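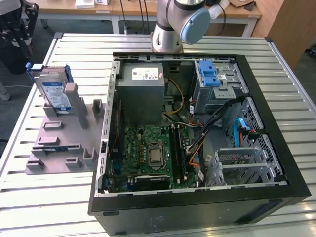
Figure 2. An open desktop tower of the kind handled in the repair workshops, lying on its side with the power supply and motherboard in view.

Category: Education & Society | Research Articles

3.2 Why families kept their old computers

When we began our interviews in Cisternas, we expected people to talk mostly about money, and of course they did, but what came up again and again (often over a second cup of coffee) was a real fondness for the family machine. Of the 39 households we visited in July, most had held on to a desktop well past the point where a shop would have bothered with it.

Trust in secondhand goods grew slowly, and we owe a good deal of our understanding of this to Yamila Ocampo, who sat in on the Lutbridge sales mornings with great patience. Buyers liked to see inside before they paid. A printed label on the power supply, with its 80 PLUS logo and CE mark, gave them something to read and ask about, and a friendly seller could build a whole conversation on it. Renato Vergara found much the same habit among people buying used stoves.

Shares: 39 | Comments: 2

Contact the editors: Kelly Fagundes, Lautaro Barrientos | Back to top

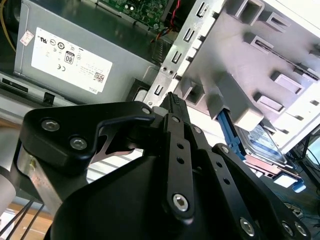 Price came up less often in these talks than we had supposed. Sellers who opened the case first and named a figure afterward were remembered kindly, even by those who went home without buying. Several people told us they had learned to look for the maker's name, such as the "DELL" printed on the label of a power supply, and felt easier once they had found it.

© Edudby Papers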